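Skora Whisky Labels: data card

Version 2, 5 September 2019

What's in it

Transcribed text from 321 whisky labels, back and front, along with whatever the cardboard tube had to say for itself. The tubes say a great deal. One from Paresen runs longer than this file and mentions the distiller's grandfather four times.

Each row has a bottler, a stated age (if anyone was brave enough to state one), strength, cask type, colour as described by the label, and the full blurb with its original spelling. We left "flavour" and "flavor" as printed. Same goes for "whiskey", so please don't write in.

Files

labels.csv - one row per bottle
blurbs.txt - the long text, keyed by bottle number
words.csv - the 203 tasting words that turn up more than once, with counts

"Smooth" is at the top of words.csv. It has no serious rivals.

How it was gathered

Typed by hand from bottles on the shelves at Chiu, a bottle shop, and from the Pundatley spring catalogue. Typing was split between two of us and we disagree about semicolons. Rows 1 to 100 follow one school and the rest follow the other.

Known problems

The age column is text. It has to be, as long as bottlers keep writing "patiently matured" in the spot where a number goes.
Strength is missing for 226 of the catalogue and shelf rows combined. Pundatley leaves it out and we stopped typing it at Chiu for a while in May, for reasons that seemed good.
Cask type is whatever the label claims. "Hand-picked oak" has been kept as its own category.
Two blurbs are identical apart from the name of the glen.

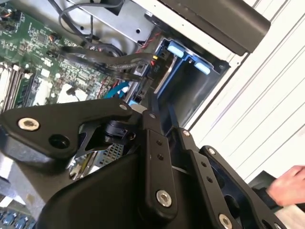

Can I use the blurbs in something I'm selling?

The counts and columns are free for any use, but the blurbs still belong to whoever wrote them, so ask the bottler first.

Changes since version 1

Fixed the accents in blurbs.txt
Removed a gin
Merged "honeyed" and "honied"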